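Finish bench, January, page 42

Started at 8 a.m. Heat had been off overnight and the shop was slow to come up, so I left the cans on the shelf over the radiator and did the sanding first.

The job is still the Tirwood oil against the Klinhom wax on maple. Serena Sala wants an answer before she orders for the spring run of cutting boards. She has used Klinhom for years and likes the feel of it. My complaint is water rings. The last batch of boards came back from the Estolberg shop with marks on the end grain, and I don't think that was all customer abuse.

Sanded the new blanks to 220, wiped with a damp rag to raise the grain, let them dry, then went over them once more by hand. The end grain on the second blank still had saw marks I missed. Took it back to 120 and worked up again. Lost most of the morning to that.

First coat of Tirwood went on with a lint-free rag. It soaks in fast on the ends and hardly at all on the face. Wiped off the extra after fifteen minutes. The can says thirty, but last time thirty left it tacky and I had to scrub it back with mineral spirits. Wax went on the other set with a gray pad, buffed after ten minutes.
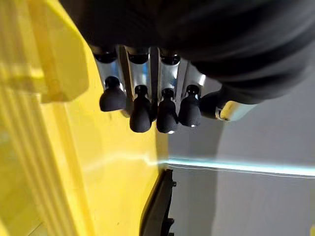 Smell is stronger than I remember from the old can. Opened the side door for a while and ran the fan on low. Dust settled on one of the oiled pieces, so that one gets a light rub before the second coat — marked it on the back in pencil.

Tried 1000 grit wet on a scrap between coats, as Serena suggested. It does make the face smoother. I also tried 4000 on the other end of the same scrap and can't feel any difference from the 1000. Not worth the paper.

Water test on the old samples from before the break:
- Tirwood, three coats: glass left on overnight, faint ring, gone by lunch.
- Klinhom, two coats: clear ring, still there at closing.
- Bare maple: dark ring, fuzzy surface.

The wax pieces only had two coats, so that's not a fair match. Will add a third and repeat before I say anything to Serena.

The Imico clamps are slipping again on the wide glue-up. Cleaned the bars with a wire brush and it helped a little. Pads are worn flat on two of them. Ask about replacements when the next order goes in.

Oily rags laid flat on the rack outside, not in the bin. Please leave them there till they are stiff.

To do: second coat of oil tomorrow morning, third coat of wax, find the good 220 discs, label the jar of cut wax before somebody drinks out of it.

Filed under: Shop Notes, Finishing, Maple
Contact the shop | © Shop Notebook, all rights reserved | Back to top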